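Mending and pressing room opens at the Lastirholm hall

The sewing machines had a long wait in their boxes, but the mending room at Lastirholm is open at last, and what a start it has had! The room takes in clothes and household textiles that are still good but need a little care, gets them into shape and sends them on to the free clothing rail downstairs, where anyone in the neighborhood can pick something out.

The idea came from Mihret Assefa, who ran the costume store for the dance group Skukodance for many years and has ironed more pleats than she cares to remember. When the group gave up its old rooms last spring, it passed along 765 pieces of clothing, most of them black, most of them trousers. "I said yes before I had a place to put them," she says. "Then I had to find a place to put them!"

A grant of $2000 from the Poulain fund paid for shelving, thread, needles, a button press and the padded pressing surfaces. The rest was given by people in town, and that includes the curtains, the kettle and a very fine button tin that has already been raided twice.

Trousers were up first. They get laid out flat, looked over from the waist to the hems, and sorted by what they need. Fasteners are checked at this point too, as a missing stud can keep a good pair off the rail for weeks.
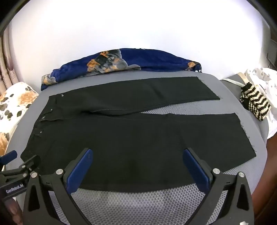

To fray or not to fray

The liveliest talk of the opening afternoon was over hems. Simin Fallahi, who teaches the beginners' table, is firmly on the side of leaving a raw edge alone if it looks good. She likes to run a line of small stitches just above the threads so the fraying stops there, and then trim only the longest ones. Mihret would turn up every hem in the building if you let her. They have settled on asking whoever is going to wear the thing, and for the rail they take turns deciding.

Simin's other favorite subject is pressing. Her beginners start with an iron before they ever touch a machine, and she has them smooth the cloth by hand first, working out from the middle. Seams get pressed on the inside, metal parts get a wide berth, and black cotton always gets a cloth over it so it doesn't go shiny. A few people who came along to learn zippers went home very pleased with a shirt collar instead.

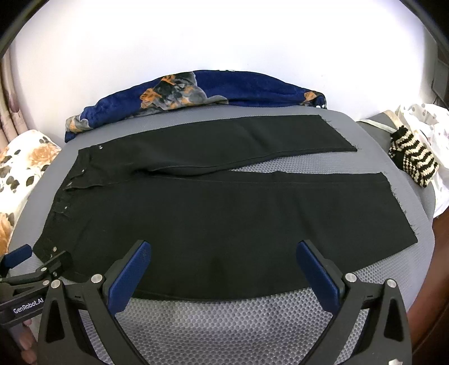 Blankets are the next big push, and the room would love more of them. The winter drive begins in October and covers anything warm and washable: throws, quilts, baby blankets, plush ones for kids' beds. Bright ones go fastest, so a deep blue plush with splashes of orange, like the one lying behind the black trousers, is just the sort of thing to bring. Please wash blankets before you drop them off, and pin a note to any spot that needs a stitch. Small holes are fine. Feather bedding can't be taken, as there is no way to dry it properly in the building.

The room is also looking for black thread (lots of it!), sharp fabric scissors and jeans buttons in any size. Pruto, the hardware shop by the bridge, has a drop box just inside the door for small items - ask at the counter if the box is full.

Beginners' sessions run from 2 in the afternoon until the hall closes, and they cost nothing. Bring something of your own to work on or take a piece from the pile. Children are welcome with an adult, and there is a low table with big needles and felt for them. To book a place at the beginners' table, leave your name on the sheet by the stairs.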